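Gulis Tabletop Kitchen Set

Tolamden
Home / Small kitchens / Sets

The Gulis set is a group of everyday pieces picked to sit together on one table or a short run of counter. It suits studio apartments, break rooms and teaching kitchens where there are no wall cabinets. Pieces are sold as a set or one at a time.

What you get

Mug tree. Light wood with a square base and a center post. The mugs hang by their handles, so the base can stay close to the back of the table.

Wicker tray. Round and woven, in brown. Good for corn, fruit or bread. Not meant for wet food.

Drawer box. Light wood with a long black handle. It stands on its own feet or flat on the table – the feet unscrew by hand.

Plates and mugs. The plates come in plain colors, gray among them. Mugs are glazed one color outside and another inside. The teal mug has a yellow interior.

On the table

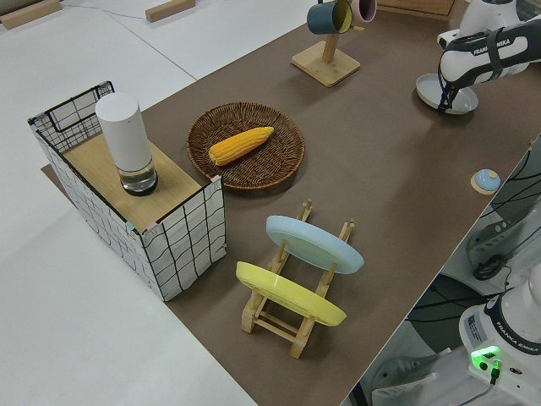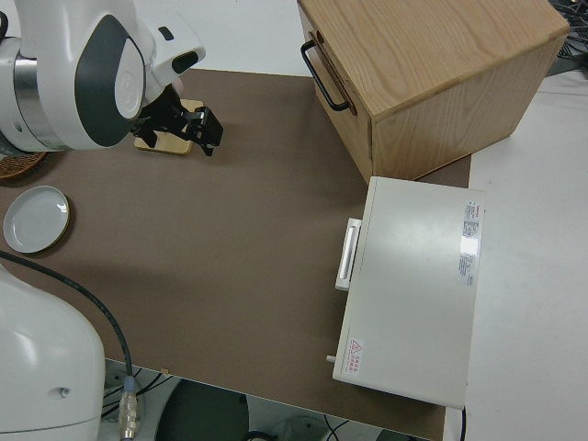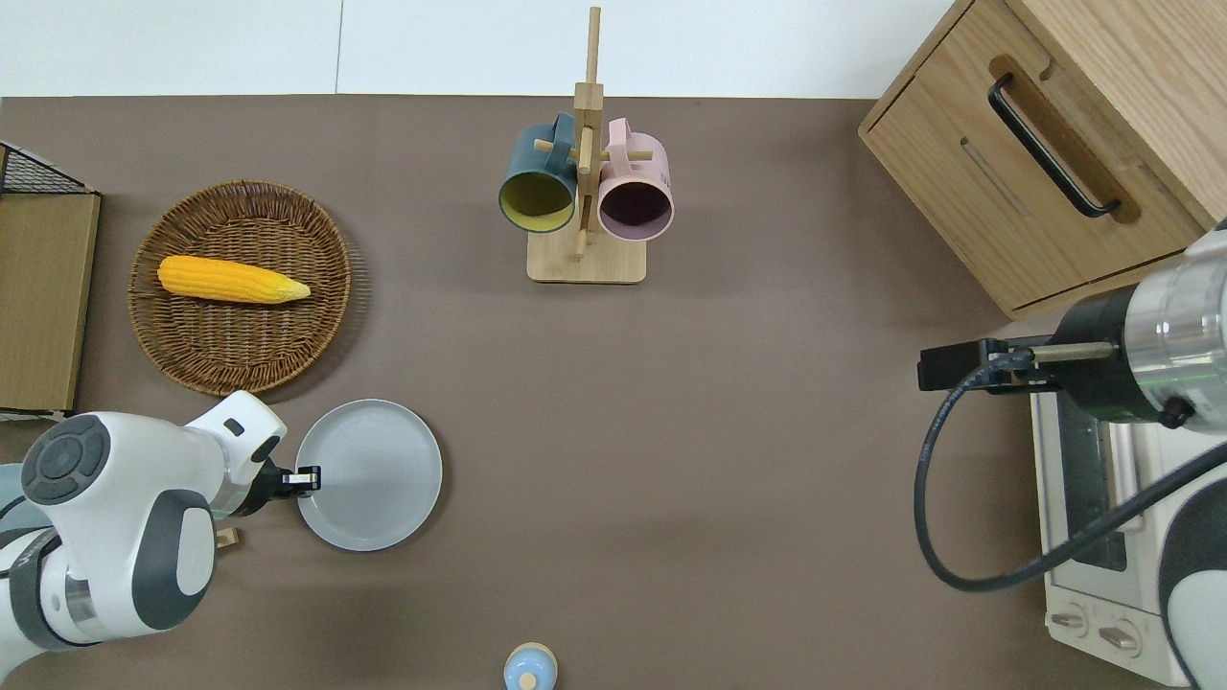
Brown tabletop, shown with pieces from the set.

Care

Wash plates and mugs by hand or on the top rack. Wipe wooden pieces with a damp cloth and dry them right away. Oil the mug tree and drawer box in February if your home is heated all winter, and again when the wood starts to look dull. Shake crumbs out of the tray and brush it with a dry brush. Do not soak it.

Putting it together

The mug tree ships in two parts. Screw the post into the base until it stops, then give it a quarter turn back if the pegs do not face the way you want. The drawer box comes built, with the handle packed inside the drawer – two screws, Phillips head.

Ordering

The full set ships in 3 cartons. Single pieces go out in one. Orders to a business address need a phone number for the driver. Replacement pegs and handle screws can be ordered by email, with the name of the piece in the subject line.

The Dalisay table runner and the Druto shelf are listed separately and are not part of this set.

Product questions: Sunil Patwary, Tolamden small kitchens desk

Page updated July 2022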